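Progress report to the Sulier fund, second period
Prepared by Elvia Tlapale, Caseck kitchen handling project

Work in this period went mainly into the draft code of practice for robots that clear and stack dishes. The draft now has 49 clauses. We have tried 40 of them at the bench, and the Jolov and Shen partners have sent written comments on the rest.

Section 3, on speed and contact force near people, is settled. Section 4, on hygiene, took longer than planned and is the reason this report reaches you in March.
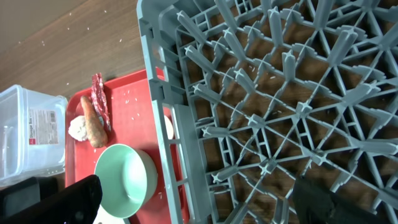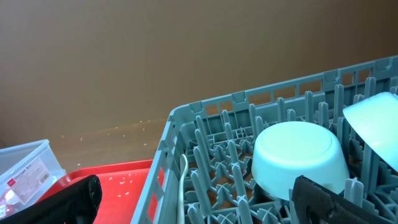

Bench work for section 4, with the rack and tray side by side.

Section 4 covers food contact and what must happen between one task and the next. The first version said only that the gripper should be "clean before use", and the partners read that in different ways. The new wording treats loose food as a hazard in its own right. Rice grains on the tray and on the table next to the rack now count as a spill, and the operator must log them before the next run starts. Clause 4.6 says that fingers which have touched food must be wiped before they go near the rack – Shen asked for this and we agree. Jolov would like a fixed limit on the time between wipes. We have suggested 15 minutes and are waiting for their reply.

Staff training has started. The operator checklist fits on one sheet and is kept at the bench. Two people have asked for larger print, and we will change it at the next reprint.

Spending is within budget. We have used 120 hours of bench time, all of it charged to the testing line. The money set aside for outside review has not been touched and we ask to carry it over.

Next period we will try the remaining nine clauses, finish section 5 on stopping and restarting, and send the full draft to both partners for comment.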